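2024年11月8日

又是一整天跟那颗小方块较劲。早上到的时候机房门还锁着，Kane Lowther拿着钥匙堵在路上，我就蹲在走廊里啃完了一个冷包子，顺手把昨晚的记录翻了一遍。翻到第三页我就不想翻了，密密麻麻全是我自己写的“偏左”“偏左”“又偏左”，字还越写越大，可见昨晚的心情。

先记正事。Sorkar这一批的目标是400条合格的示范，任务就一个：拿起处理器，放到位，松手，退开。听着像幼儿园作业对吧！我七月刚进组的时候也这么想，当时还跟Oksana拍胸脯，说两个星期收工。Oksana Pasichnyk当时看了我一眼，什么也没说，给我倒了杯茶。现在我懂那杯茶了。

今天上午我做遥操作，Hanna Didenko坐旁边打标签。我们换了新的节奏，每录9条就停一下，起来走两步，喝口水，再换一个起始姿态。以前是闷头一口气录到手发麻，结果后半段的轨迹全长一个样，模型学了也是白学，只会从一个方向过去，稍微挪一点就傻掉。Hanna管这叫“背课文”。她说得挺准的，上个月那版策略就是在背课文，起点一换，它还照着老路走，夹着个空气认认真真地放下去，放完还很有礼貌地退开。我们俩笑了半天，笑完发现要重录，就不笑了。

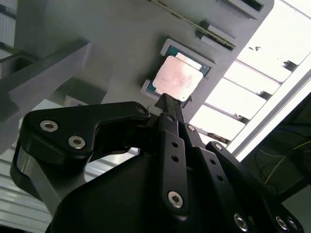
我最近老在想“接触”这件事到底该怎么录。人手去拨一个小东西，压重了自己马上知道，根本不用想；可我坐在操纵杆后面，手上什么感觉都没有，全靠眼睛猜。像细细的指尖顶在处理器底面、芯片斜在灰色凹槽里的这种时候，我就特别容易屏住呼吸，手反而更僵。Daryna Palamarchuk教我一个办法，快碰到的时候把速度档调到最低，嘴里慢慢念数，念到几不重要，重要的是别憋气。我试了一上午，好像真有点用，至少肩膀没那么酸了。缺点是Hanna在旁边被我念得想打人，后来她戴上了耳机。

标签这边也改了规矩。原来只分成功和失败，简单是简单，可是“差一点点”的那些全被扔进失败里，太可惜了。现在多了一类叫“补救”，就是第一次没放好，又调整回来的。我个人最喜欢这一类！放歪了怎么办，卡住了怎么办，往哪边挪，挪多少，这些东西在一条漂漂亮亮的完美示范里是学不到的。Stefaniia Symonenko一开始不同意，她担心模型把前面那段犯错也一起学走，变成每次都先歪一下再扶正，像喝了点酒似的。她的担心有道理，所以我们商量的结果是把犯错那段切出来单独标，训练时降权重，只让它好好学后面纠正的部分。切点由录的人自己定，别人只复查。为了切点到底算在“发现歪了”还是“开始往回走”，我和她又争了一顿饭的工夫，最后定了后者，理由是前者谁也说不准，我自己什么时候发现的我都不知道。

中午吃的是楼下的荞麦饭，咸得要命。吃饭的时候Kane一直在讲他在Hordiienko那边干活时候的事，说他们那会儿录一条示范要先填一张纸质表，表上有一栏叫“操作员心情”，大家一律写“尚可”。我觉得这一栏应该恢复，说真的。我今天上午“尚可”，下午两点以后“不太行”，四点以后“还不错”，如果跟成功率画在一张图上肯定很好看。Hanna说好看有什么用，我说好看就有用啊，贴墙上。

下午出了点岔子。导出数据的时候发现有133条的时间戳对不上，画面和关节角度之间错开了一小截，单看画面看不出来，把两条曲线叠一起才发现不对劲。我当时心都凉了，这要是全部作废，这一个多星期就白干了。还好Oksana冷静，她让我先别动原始文件，复制一份出来，拿夹爪闭合的那个瞬间当锚点，画面里手指合上和电流跳起来总归是同一件事嘛，对齐这两个就行。我们写了个小脚本（她写的，我负责在旁边紧张），跑出来大部分都救回来了，剩下几条对不准的我狠狠心删了。删的时候还挺舍不得，里面有一条是我手感特别好的，从接近到松手一气呵成，唉。

后来查原因，是Iniro那个采集程序更新以后默认开了缓存，画面先攒一会儿再写盘。关掉就没事了。就这么一个勾！我把这个勾截图发到了群里，用红圈圈了三层，还写进了开机检查单的第一条，字号调得比标题还大，Stefaniia说丑，我说丑就对了，丑才记得住。
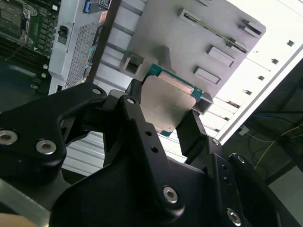

处理器这么规矩的一个小方块，为什么还要反反复复录那么多遍？模型得见过各种各样的起点、角度和小失误，少了这些变化，它只会重复同一条路线，稍有偏差就接不上。这是今天我妈打电话来问我的，我就是这么回她的，她听完说那跟教你学骑车差不多嘛，摔了那么多回。我想了想，还真没法反驳，我小时候学骑车确实是把院子里每一面墙都撞过。

晚上收工前把总数过了一遍，从项目开始到现在，连同废掉的一起，硬盘里一共躺着2175条。看着这个数有点恍惚，里面有我，有Hanna，有Daryna，每个人的手法都不太一样。Daryna的最稳，走得慢，拐弯圆圆的；Hanna的果断，直来直去，松手特别干脆；我的嘛，中间总要停一下，像在想晚饭吃什么。Stefaniia说这种停顿对模型不友好，它看到同样的画面，有时候该动有时候不该动，会糊涂，搞不好就停在那里不走了。所以明天开始我得练着不停顿，想好了再动手，动了手就别犹豫。说起来容易，我连点外卖都要犹豫半天。

还有一件小事也记一下，免得忘。光的问题。顶上的灯一亮，芯片盖子上反光就跑来跑去，人看着没什么，模型可不一定。Daryna的意思是干脆把灯光也当成一个要变化的东西，有时候开全，有时候关一半，都录一些。我赞成，但是得写清楚每条是什么灯，不然以后想查都没处查。文件名已经长得离谱了，再加一段灯光，我怕Kane会疯，文件夹是他管的。可能还是写到附带的说明文件里好一点，明天问问他。

Horkel那边来信问什么时候能看到第一版结果，信写得很客气，客气得我有点心虚。Oksana回的，说等这批录完、复查完再训练，不赶。我特别感激她写了“不赶”两个字，虽然我们都知道其实挺赶的。

回家路上下雨了，没带伞，鞋全湿了。洗完澡坐下来写这些，右手大拇指还在一跳一跳的，操纵杆按多了就这样。明天想试试把那个按键换到左手去，先录几条不算数的找找感觉。要带的东西：护腕，自己的杯子，还Hanna的那根线，再买点不那么咸的午饭。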